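Workshop notebook, October – ink smoke test for the Tiltine titles 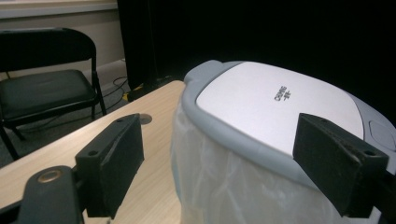
Second go at the smoke look tonight, all inside the compositor with no plugins. I started with a solid, put fractal noise on it, set contrast to 138 and stretched the whole thing sideways until it stopped looking like TV static. Way better than the last version! The colors were still too blue, so I pulled a palette off the photo instead – white and gray from the lid for the body of the smoke, black for the shadows, and that warm gold glint on the round bolt for the hot spots. The gold is lovely on the edges, and I'd keep it even if we drop everything else.

Particles next. I tried 2,000 and my machine just sat there (I made tea, came back, still frame 4). Dropped it to 500 with a bigger blur and I can't tell the two apart at full speed, so 500 it is.

The displacement map is still bugging me. It tears along the left side when the Groltell logo comes up, and I think it's reading the wrong layer after the precomp. Turning off "wrap pixels" helped a little. Copied the comp to the Yau folder as smoke_b if anyone wants to poke at it.

To do: fix the tear, try the slower evolution curve, ask Zerneton if they want the smoke behind the text or over it.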